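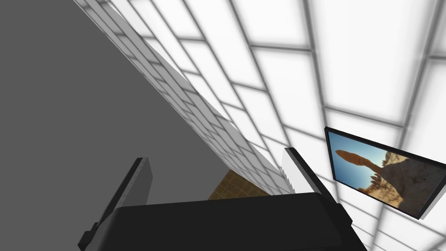

## Before you record: start-of-episode rules for simulated arms

These are the rules we use at Gotgate for recording runs in simulation. They apply to the Vindham room and the Apaza kitchen alike, and to anyone with a login, including people who have been doing this for years and find rules a bit much. Those people wrote most of the bad runs.

The short version: check the pose, check the wrist view, check the label, then record. The long version follows and takes one cup of coffee to read.

What you need:

- a scene file that loads without warnings (warnings you are used to are still warnings)
- the task sheet for the day
- write access to the run folder
- the patience to throw away a run you liked

## Step 1. Load the scene and leave it alone

Open the scene from the shared copy. Don't open it from your own folder, where it has been sitting since the time you moved a shelf to see what would happen.

Let physics settle before you touch anything. Objects spawn slightly above their surfaces and drop. If you grab control during the drop, your first few steps will contain a mug in free fall, and somebody training on that data will have to wonder what lesson was intended.

Write the scene version in the log. "Latest" is not a version.

## Step 2. Put the arm in a declared start pose

Every task sheet names a start pose. Use the reset command to get there. Do not drive the arm to something that looks like it. Eyeballed poses drift over a session, always in the direction of whatever is more comfortable for the operator.

Random start poses are allowed, and for some tasks required, but they have to come from the sampler with the seed saved. A person trying to be random produces the same four poses in rotation and feels very creative doing it.

A legal start pose meets all of these:

1. No part of the arm touches the scene.
2. Both fingers are open, unless the sheet says the run begins with an object held.
3. No joint is sitting against its limit.
4. The path to the first target doesn't pass through furniture.

Number 4 sounds obvious. It is on the list because the collision mesh on one of our cabinets was missing for a while, and the arm learned a shortcut through it that would be expensive to repeat on real hardware.

## Step 3. Look at the wrist view before you record

Switch to the wrist camera and look at it with your full attention. The room view flatters everybody. From over there, the arm seems poised and ready. From the wrist, you may find it studying the ceiling lights and a black-bordered desert rock scene off to the right, with a small wedge of brown floor tile showing between the fingers.

A view like that is a valid view. Arms tilt, and cameras bolted to arms tilt with them. The question is whether the task sheet allows it at the first step. Use this:

- If the sheet says "target in view at start," and the target isn't there, reset.
- If the sheet says "search allowed," keep it, and tag the run as search.
- If the sheet says nothing, ask. Then get the sheet fixed so the next person doesn't have to.

Do not straighten the camera by hand. The camera mount is part of the robot description, and a mount that is level for you is a mount that doesn't match anyone else's runs. Wilmer Ríos lost a week to this once, comparing two sets that differed by a few degrees of helpful adjustment.

While you are there, check that the gripper shows along the edge where it usually does. If the fingers have vanished, you have loaded the wrong mount. If the fingers are present and the rest of the room has vanished, you are inside a wall, and the first rule in Step 2 applies.

## Step 4. Check the lighting, then stop checking the lighting

Bright ceiling panels wash out in some renderers. We accept this in the ceiling. We don't accept it on the target or on the surface under it.

The test is simple: can you see the edges of the thing you are supposed to pick up? If yes, record. Changing exposure in the middle of a session splits it into two sessions, and you will forget where the split was. If the light is truly wrong, stop, change the scene file, bump the version and start over.

Jagged edges where two surfaces meet are a render setting. Report them once. Socorro Bedoya keeps the list and has seen yours already.

## Step 5. Label what the run contains

Labels describe what happened, in plain words, after the run is over. They do not describe what you meant to do. "Pick up bowl" is a fine label for a run in which the bowl was picked up. When the bowl was pushed off the counter, the label is "bowl pushed off counter," however hard that is to type.

Leave out anything the sensors can't show. "Carefully" is not a label. Neither is "almost."

For pauses and empty motion, use the tags that exist:

- **idle**: arm not moving, fingers not moving
- **search**: arm moving, target not yet in the wrist view
- **approach**: target in the wrist view, no contact yet
- **contact**: any touch, intended or otherwise

If you feel the need for a new tag, write it on the board and wait until Tuesday. Most of them look less necessary by then.

## Step 6. Know when to throw a run away

Discard the run if:

- the start pose was not the declared one or a saved sample
- an object clipped through another object
- control dropped out, even for a moment, even if you recovered beautifully
- the scene version in the log doesn't match the one loaded

Keep the run if the robot merely failed. Failures with clean logs are useful, and we are short of them, mostly because people are proud. A missed grasp is worth having. A perfect grasp from an unknown start pose isn't.

On the last full batch we recorded 600 runs and discarded 52 of them. Nearly all of those went for start pose problems, so please don't skim Step 2.

## Step 7. Hand over properly

Before you log out, reset the arm, open the fingers and close the scene without saving. The "save changes?" box has one correct answer, and it is no.

Then fill in the handover note. It needs the scene version, the seed range, the number of runs kept and anything odd. "All good" is accepted only when it is true, and the note gets read at 8 the next morning by someone who has not had coffee and holds a grudge.

## Common questions from new operators

**Can I record a few practice runs in the real folder?**
No. There is a practice folder. It is enormous and no one will judge what they find there.

**The wall art is distracting. Can I delete it?**
Please don't. Backgrounds are varied on purpose, and a policy that only works in front of a blank wall is a policy for blank walls. If you want a plain room, the sheet has to ask for one.

**How long should I wait after a reset?**
Until the object velocities read zero. If something is still rolling, wait for it or reset again.

**Does any of this apply to the physical arm in Astindale?**
Steps 2, 3 and 5 do, word for word. The rest is covered by the site safety sheet, which outranks this page in every way. In simulation you can start the arm inside a table and learn something. At Astindale you would learn it with paperwork.

**Who decides if a rule doesn't make sense?**
Bring the run, the log and the rule number to Socorro. Two rules have been dropped that way so far – and one was added, so choose your moment.

Last updated: December

Related pages

- Naming seeds so other people can find them
- Wrist mounts: which file goes with which arm
- Writing a task sheet that answers its own questions
- Vindham room: known render problems
- Handover note template

Contact: Gotgate operations desk | © Gotgate | Back to top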